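I have a soft spot for ugly simulations, and I've been defending mine at the pub for long enough that I might as well write it down.

The argument usually goes like this. Somebody in robotics shows off a training kitchen that looks like a real estate listing, every tile with its own little reflection, and then they look over at ours and ask when we're going to finish it. It is finished! That's how Cludgate is meant to look. Every time the robot starts a new attempt, the program picks fresh colours and textures for the room, tips the camera to some daft angle, and lets the arms have a go at the drawers.

The method isn't ours and it's not new. People call it domain randomization, and the idea is that if a robot has practised in enough silly-looking kitchens, a real one is just another silly kitchen. What I want to argue is that most of us are still far too timid with it. We nudge the lighting a bit, swap beige for a slightly warmer beige, and then act surprised when the thing falls apart in front of an actual cupboard.

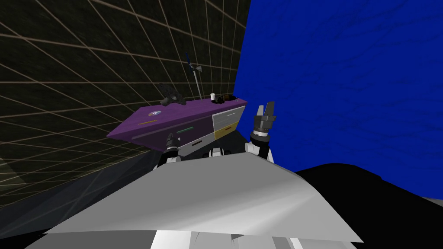

Stukiscombe, September

Purple benchtop, blue wall, mustard drawer, and the whole room leaning like a ferry in a swell. I love it. A policy that has learned "drawers are white" gets no help from the yellow one, and a policy that has learned "the bench is always level in my view" is in even more trouble. The handles don't match each other either, and I reckon that matters more than the paint.

We ran 239 attempts on the real bench with 2 policies, one trained in the tidy version of the room and one trained in Cludgate. The tidy one looked gorgeous in simulation and then spent a lot of its time on the real bench closing its fingers on air. The Cludgate one was slower and a bit clumsy, but it got hold of the handle far more often. It still made a mess of 17 attempts in ways I can't explain, and I'd be fibbing if I said colour had anything to do with those. My guess is friction, which we barely touched.

My mates on the Prakonar side (they do the fancy rendering) say I'm comparing a good idea with a lazy version of theirs. Fair enough, they may be right! Give them a year and a room full of graphics cards and maybe they'll match a real kitchen so closely that none of this matters. But whose kitchen? Mine has a drawer that only opens if you lift it first.

So next we're leaving the paint alone and randomizing how sticky the drawers are.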